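Setting Up a Paper Card Index for Account Recovery Codes

Most online accounts that use two-step sign-in will give you a set of recovery codes when you turn the feature on. The usual advice is to print them and keep them somewhere safe. That works for two or three accounts. Past that, a folder of full-size printouts becomes hard to search and easy to let go out of date. The method below puts each account on one card the size of a bank card and keeps the cards in a sleeve-type holder.

What you need

A printer, or a fine-tip permanent pen with a 0.4 mm point or smaller
Plain white card stock, 180 to 220 gsm
A paper trimmer or a steel ruler and craft knife
A card holder with clear sleeves
A second holder or a plain envelope for the duplicate set

Do not use glossy stock. Toner sticks to it poorly and can lift off onto the plastic sleeve after a few months.

Step 1: List the accounts

Write down every account that issues recovery codes. Start with email, since email is normally the reset path for everything else. Then list the password manager, bank, phone carrier, tax portal, domain registrar and cloud storage. Shopping and social accounts can go last. My own first list came to 30 entries, and 15 of them turned out not to need a card because they offered no codes at all.

Step 2: Assign short labels

Each card gets a label that you will recognize and a stranger will not. Do not put the full service name, the user name and the codes on the same card. I use a four-character label made of two letters and two digits, such as NA07 for my Nastora storage account. The key that matches labels to services is kept in a different room from the cards.

Step 3: Generate fresh codes

Sign in to each account and generate a new set. Old sets are canceled in most systems as soon as the new one is issued, so do not generate codes until you are ready to write them down. Work on one account at a time. Do not save the codes as a text file or a screenshot. If the browser downloads a file automatically, delete it after the card is checked and empty the trash.

Step 4: Lay out the card

A standard card is 85.6 by 54 mm. Trim yours to 84 by 53 mm so that it slides in without buckling. Set the type in a monospaced font that separates zero from the letter O and one from lowercase L. Eight-point type allows ten codes in two columns with a check box beside each. Put the label in the top right corner and the month of issue in the bottom right.

If you write by hand, use block capitals for letters and put a slash through every zero. Where a service uses mixed case, underline the capitals and write lowercase letters normally.

Step 5: Check every card

Read each card back against the screen, character by character, before closing the page. Then use one code from the set to sign in from a private browser window, and tick its box. This confirms that the set is live and that your handwriting or font can be read. An error found now takes a minute to fix. An error found during a lockout usually cannot be fixed at all.

Step 6: Load the holder

Put the email card in the first sleeve on the left and fill toward the back in order of importance. One card per sleeve face. Two cards placed back to back in one sleeve are fine if the sleeve is clear on both sides.

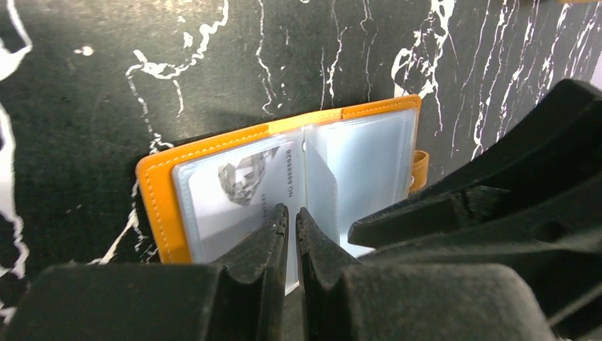 Card holder with clear sleeves and a snap tab.

Holders sold for loyalty cards are suitable. Avoid soft vinyl sleeves, which have a strong plastic smell and tend to pull toner off the card. Polypropylene is the better choice -- it is stiffer and does not react with toner. Check the product page if the material is not printed on the packaging.

Step 7: Make the duplicate set

Print or copy a second set and store it at a different address. A relative's house or a bank box will do. The duplicate should carry the same labels and the same month of issue, so that a mismatch between the two sets is easy to spot.

Maintenance

When a code is used, tick its box on the primary card and on the duplicate at the next visit. When three codes remain, generate a new set and replace both cards. Shred the old ones with a cross-cut shredder. Review the whole index once a year. I do mine in February, with the tax papers.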